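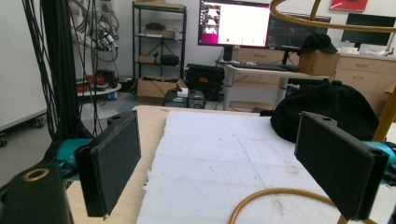

White foam board on the light wooden table, with a faint blue line across the middle.

Lotau Foam Board, white, pack of 2
Item no. 1011

I've been selling board to model railroad people for a long time, and the question I get most is still "which one do I put under my hills?" So let me tell you what I use at home. My own layout, the Kallelen branch, started on a sheet of Lotau, and when I ran out I went and bought more of it (from my own shelf, which felt silly).

It's a light board with an open texture. You can carve it with a long snap-off blade, shape it with a rasp and press trees straight into it. The edges do crumble a bit if you rush, and you'll be finding little white beads in your socks for about a week. I keep the vacuum next to me and just carry on!

For marking out I like a plain felt-tip with a light hand. Go easy, though — a dark line can show through a thin coat of paint, and I've had a river with a very straight shadow in it. Test your pen on an offcut first, especially if it's a solvent marker, as some of those will eat right into the foam.

Glue: use a foam-safe one. I sell the Ortner white glue and it holds well, but leave it overnight between layers. Hanne Saarinen, who built the harbor layout we had in the shop window in September, skewers her layers together with toothpicks while they dry and then paints over the whole lot with cheap latex wall paint. I've copied her ever since. No spray cans on bare foam, please. Seal it first.

If you want crisp buildings, this isn't the board for you. Get the Hirier card-faced sheet instead, it cuts much cleaner and takes a pencil line nicely. Lotau is for ground: hills, cuttings, riverbanks, the lumpy bit behind the station where you never know what to put.

Sheets ship flat between two pieces of cardboard. Corners sometimes get a knock on the way, so if you need all four perfect, write that in the order notes and I'll pick through the stack for you.

Questions people send me

Can I use a hot wire on it? Yes, with a window open and the wire on a low setting.

Will plaster cloth stick? It will. Rough up the surface a little first.

Do you cut to size? Florian Wyss does our cutting, straight cuts only. Put your measurements in the notes, in inches, and he'll email you before he starts.

In stock: 151 packs
Page updated 2021-01-04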